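On the Keeping of a White Table

January 6, 2025

The present entry concerns the white table, its surface, and the small things that are permitted to remain upon it.
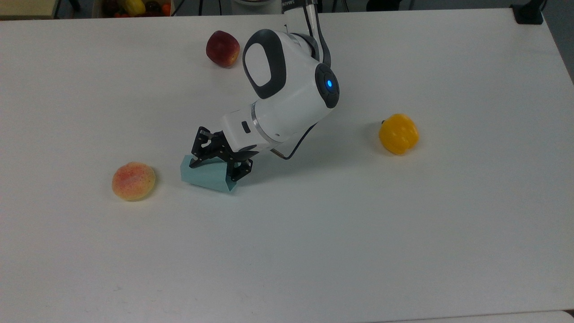

Margit Győri has written to ask whether a matt white top can be kept clean at all in a room that is used every day, and whether one would not be wiser to choose a darker finish and think no more of it. She adds that her own was given up after a single winter, and that she now eats from oak and is content.

The question is a fair one and deserves a full answer. The short form of it is that a matt white top can be kept clean enough. It cannot be kept blank. Faint grey smudges and small specks are part of its ordinary condition, and readers who find these intolerable are advised to follow Margit's example before they incur the expense.

The table was ordered from Clunard in October and replaced a varnished one which had served the household for 23 years. The varnished table concealed everything. Crumbs, pencil dust and the rings left by cups were simply absorbed into the general brown, and it was only when the piece was carried out to the landing, in full daylight, that its true state became known to us. I do not wish to dwell on this. The white top was chosen in the week that followed, perhaps with more resolve than judgement.

Care of the surface

The leaflet supplied with the table recommends a damp cloth and nothing further. This advice was followed for the first month and was found to be sound as regards food, and less so as regards graphite, newsprint and the undersides of saucepans. Grey marks from these sources spread when wiped with too much water. The present practice is as follows. The top is first brushed dry with a soft hand brush. A cloth is then wrung out until it no longer drips, and the marks are worked lightly from the outside inwards. A second cloth, dry, is passed over the whole.

A cleaning paste sold under the name of Eberhard was tried on one corner. It removed the mark and also a little of the matt finish, so that the corner now has a slight shine when viewed from the direction of the window. The remainder of the tin has been assigned to the sink. Those who already possess the paste should test it on the underside first, a precaution printed on the lid in small letters and overlooked by me.

Melamine sponges are a matter on which correspondents differ. Rosalie Aigner uses them weekly and reports no harm. I have used one twice, on ink, and would do so again for ink.

What may stay on the table

The old table was a place where things were set down. Post, keys, gloves, library books and up to seven coffee spoons at a time might be found there on any evening. It was agreed that the new one should be governed by a rule, and the rule adopted was that anything left on the table overnight must be either something to eat or something that somebody is in the course of making.

The rule has been interpreted generously. A peach qualifies under the first heading. Fruit, it must be said, looks very well against white, and a single peach set down with some space around it receives more attention than a whole bowl of them ever did on the sideboard. It is also more likely to be eaten. I have noticed that fruit kept in the bowl is treated as decoration until it softens, and fruit put out on the table by itself is gone by the afternoon. Peaches are best moved to a saucer once they are ripe, as the juice will find any scratch in the finish.

Under the second heading come the small boxes and shapes. Light blue is the colour that has found favour in this house - it is pale enough to sit quietly on the white and strong enough not to be lost against it. Slanted sides are more difficult to manage than square ones. The corners come to a point, and a point is readily crushed if the piece is lifted from above by its edges or pushed to the back of a drawer. Such pieces should be lifted from underneath, on the flat of the hand.

For anyone who wishes to attempt a box with sloping faces, the following remarks may be of use. Score the lines before folding, using an empty ballpoint pen and a metal ruler. Make all the folds once and flatten the sheet again before assembling it. A weight of paper intended for drawing will hold its shape, whereas copying paper will sag at the front within a day or two. I bought a pad called Sisidik at the stationer's on the corner, and three sheets were spoiled before one was fit to keep. Glue should be used sparingly and never over the table itself. An old tray is now kept for the purpose.

Light

I had not expected the table to alter the room as it has. Shadows which passed unnoticed on the brown top are now quite distinct, soft and grey, and they move across it in the course of the morning. On two occasions I have attempted to wipe one away. The lamp was accordingly raised by a hand's width, and the blind is left halfway down until noon. The smudges are most apparent in low light from the side and very nearly vanish under the lamp, a circumstance that has settled the hour at which visitors are invited.

To return to Margit's enquiry - the table would be bought again. It asks for a few minutes' attention in the evening, and it has put an end to the habit of depositing things and walking away from them. Post is now opened in the hall. The gloves have gone back to their drawer, and the library books have been returned, one of them with a fine that I shall not record here.

A further entry will deal with the chairs, whose felt pads have begun to come away and have left marks on the floor of quite another kind. Suggestions as to a suitable adhesive would be welcome. The one by Tenance has been tried already and did not hold.

Related entries
Removing Ink from Light Surfaces
The Hall Shelf, Reconsidered
Paper Weights and Their Uses
On Storing Stone Fruit in a Warm Kitchen
A Note on Lamps and Blinds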